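[drunar-bakers] Re: Semolina cake stays dry in the middle

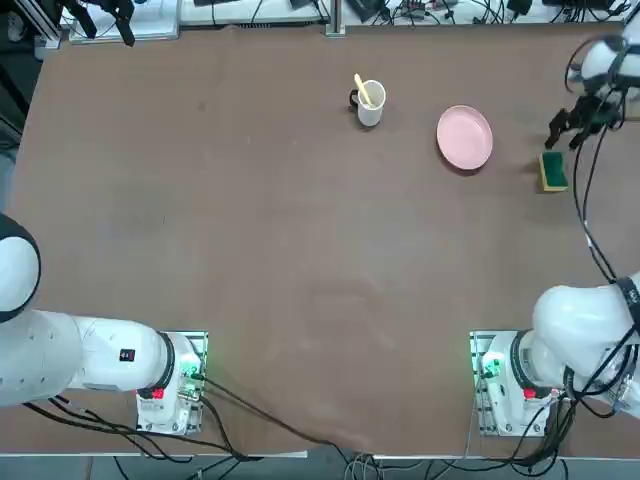
Asmaa Badawi wrote on Wednesday:
> I made the semolina cake two times now with the Cabral pan and both times the syrup did not go down to the middle. The top is sweet and the corners are almost too wet, but the center is like bread. I poured all the syrup at once, 300 ml, when both were hot. Should I make more syrup, or is my semolina too fine?

Dear Asmaa, dear all,

I had the same trouble for many years, so I hope my answer can be useful. I do not think you need more syrup. For a pan of this size 300 ml is enough, and with more of it the corners will become even worse.

In my family we let the syrup become cold first, and we pour it on the hot cake. Please cut the pieces before you pour, all the way down to the bottom of the pan, and use a spoon, slowly, beginning from the center. I wait until the first half has gone in and then I give the second half. After this the cake must rest for some hours without a cover. I leave it overnight.

About the semolina: fine is possible, but I prefer the coarse one, or half and half. With only fine semolina the cake closes itself very tight. The Ison brand has both kinds, in my shop at least.

Does somebody on the list bake it with yogurt in the batter? My aunt did, but I have lost her paper and I do not remember how much baking soda she used.

With kind greetings,
Angeliki Kalogeropoulos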